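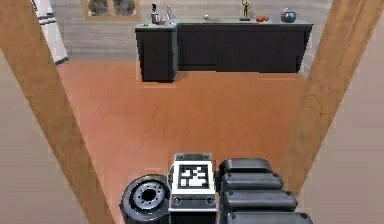 *Reading time: 2 minutes*

When we ran our first open day at the Clokley workshop last November, we spent weeks fretting over the robot and hardly any time on the visitors, and it showed! We've done it better since, so I've written down how we now run the simulator demonstration, in the hope it saves another small group a muddled afternoon.

## Before people arrive

Start the simulator a good hour early and load the kitchen. We use the one we call Holanda, with the dark island counter, the white fridge off to the left and the wooden floor running up to the doorway. Park the robot facing through the doorway, between the two posts, with the gripper and arm showing at the bottom of the view. It makes a lovely opening picture on the big screen, and people can see straight away where they are and where they might go next.

1. Open Nillum, our control program, and check that the robot answers.
2. Set the speed limit to 300 millimetres a second. It will go faster, but beginners oversteer.
3. Save the starting position so you can jump back to it between turns.
4. Do one full drive yourself, from doorway to counter and back.

## Giving the talk

Keep it short – ten minutes is plenty. I begin by asking everyone what they can spot on the worktop. Somebody always finds the round blue pot first, as it's the biggest thing up there, and the little gold figure with its arms in the air tends to be a favourite with the children. Then I point out the black-and-white square tag on the pale grey block down by the arm, and explain that a tag like this gives a camera a pattern it can pick out easily.

## Letting visitors drive

Each person gets 60 seconds at the controls, which sounds mean but feels quite long once you're in the chair. Ask them to go forward through the doorway first, stop on the open floor, and only then turn towards the counter. If they clip a post, press reset and let them have another go (do be generous about this, the shy ones often need it).

Leave the arm until last. Our Derex handset has a separate switch for it, and it's worth keeping that switch off while the base is moving.

## Packing up

Save the drive logs before closing Nillum, otherwise they go. Then put the speed limit back to its usual 908 and plug the handset in to charge.

*Last updated 11 March 2020*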